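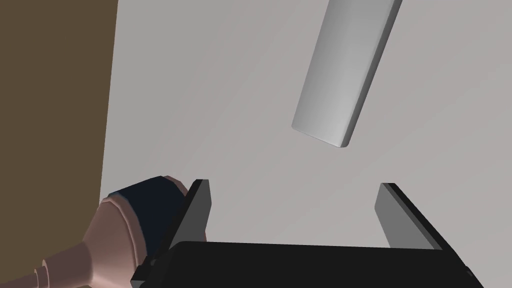 ## Session 4: Big Surfaces First

Welcome back, everybody, and thank you for the swatch books, which I've been enjoying over my coffee all week (a few of you have discovered ocher in a very big way, and I'm delighted). Tonight we leave trim and fabric alone and talk about walls, floors and ceilings, the large quiet areas that decide how a room feels long before anyone has noticed the curtains.

### Value before hue

By *value* I mean how light or dark a color is, leaving aside whether it's red or green or anything else. Beginners nearly always start with hue, and I did too! My first paid job was a dining room at Atness, and I spent three weeks choosing between two greens that were exactly as dark as each other. The client couldn't tell them apart after sundown, and by then neither could I.

So, first exercise. Take your six biggest surfaces at home and line them up from lightest to darkest. Don't write down color names yet. Squint if it helps, and it usually does. If you wear glasses, take them off and stand in the doorway.

Most people find that four of their six bunch up in the middle. There's nothing wrong with a room like that, and some of the calmest rooms I know are built that way, but it does mean that your furniture has to do all the talking.

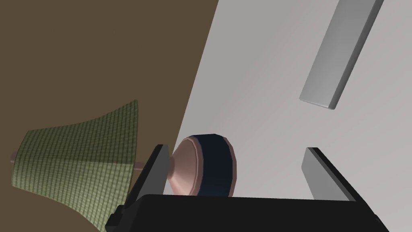 The next thing to look for is where the lightest and darkest surfaces meet. Your eye goes to that line whether you want it to or not, so it had better be somewhere you're happy to look. In an older house it may be a wobbly ceiling line, and a dark wall under a white ceiling will show off every wobble. Hywel Voyle, who taught me most of what I know about plaster, used to bring the ceiling color down onto the top few inches of the wall and stop at a line he'd snapped himself. I still do it that way, and I still borrow his chalk.

### Reading a paint card

Most paint cards carry a light reflectance value, or LRV. It runs from 0 (a perfect black, which you can't buy) up to 100 (a perfect white, which you can't buy either). Things to keep in mind:

- Browns and olives often sit quite low, and they look lower still on a wall that faces away from the window.
- Pale grays pick up whatever is next to them. Put one beside a warm brown and it can turn a little blue on you.
- Two paints with the same LRV can feel very different if one is flat and the other has a sheen.
- The number describes the paint and has no idea what your windows are like.

For homework you'll be using the Cukell cards from the supply cupboard. Please take the ones marked 127 and 300, and put them back in the right slots, or I'll be sorting them until September.

### Case study: the Lewis reading room

This is the long room over the library in Garkcombe, and Ynyr Sayce has kindly let me share his working notes. The floor is 1,083 square feet, and the walls, once you take out the windows and the two doors, come to 812. He began with a deep color on all four walls. The sample boards looked lovely at ten in the morning, and by four in the afternoon they looked like the inside of a boot (his words, and he wrote them in the margin and underlined them).

What he did next is worth your attention. He kept the deep color on one long wall, the one you have your back to when you sit down to read, and took the other three up to a soft gray.
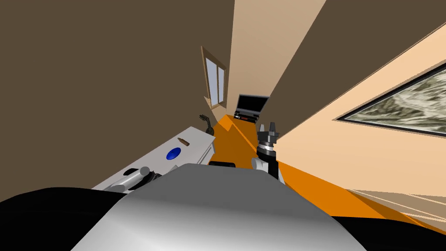
The ceiling he left until last, and he was right to, because a ceiling gets most of its light secondhand from the floor. A honey-colored floor throws warmth up onto it and a gray floor cools it down. Ynyr put the rugs in, waited for a bright day, and only then opened a can. It took patience, and he admits he grumbled the whole time.

### Flat or shiny?

A flat finish scatters light, which hides dents and makes dark colors look deeper and softer. It also scuffs if you so much as look at it with a vacuum cleaner in your hand. Eggshell is kinder in hallways. For a dark wall you won't be brushing past, go flat, and keep a labeled jar of the leftover paint for touch-ups. 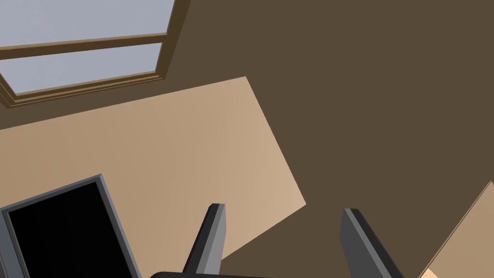 *Dark brown wall in a flat, matte tone.*

### For next time

1. Finish your value line-up and bring it on one sheet of paper.
2. Paint two sample boards, one flat and one eggshell, in the same color. Two coats each, please.
3. Look at both boards at breakfast and again after supper, and jot down what changed.
4. Read the handout on undertones, at least as far as the part about beige.

Bring an apron. We'll be mixing, and the blue gets everywhere.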